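Notes from the Store: Answering Students Where They Write to Us

When we opened the Studus bookstore account at the Flornach campus last August, the plan was to post the buyback hours, a hoodie or two, and the occasional picture of the front window. Then the first week of classes came along and our inbox filled up with questions - where do I pick up my order, is the older edition all right, do you sell the blue lab notebooks or only the green ones - and we had one person checking messages at lunch. Some students waited two days for a reply, and by then they had already bought the book somewhere else. We can't blame them one bit!

So this spring we changed how we do things. Messages are now answered by the student staff at the front counter, in shifts, from opening until 8 p.m. They know the store, they know which professors change their reading lists at the last minute, and they write the way their classmates write. During the first full week of the new arrangement they handled 107 messages, and the longest anyone waited during open hours was 20 minutes. We were so pleased that we brought in doughnuts (the maple ones went first, as they always do).

We learned a few things along the way. Students hardly ever comment on a post about a sale, but they will happily tell you which pen is the best pen, at length, and argue with each other over it. Our pen post drew more replies than the previous four put together. We have also stopped putting the same message on every channel, which was saving us time and boring everybody.

Our sister store at Grevinel is starting the same thing next term, and Tokgöz, the little print shop that makes our bookmarks, has kindly run off 500 new ones with the account name on the back. Please tuck one into every bag. If you work at another store and would like a copy of our shift sheet, or the short list of replies we keep by the register for the questions that come up every single day, just write to us and we will send both along.

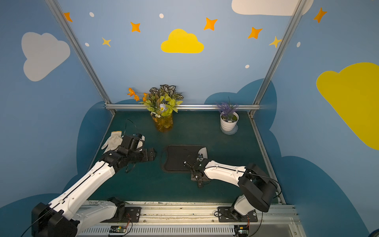

Clouds and orange stars on a blue background, with a green tabletop in front.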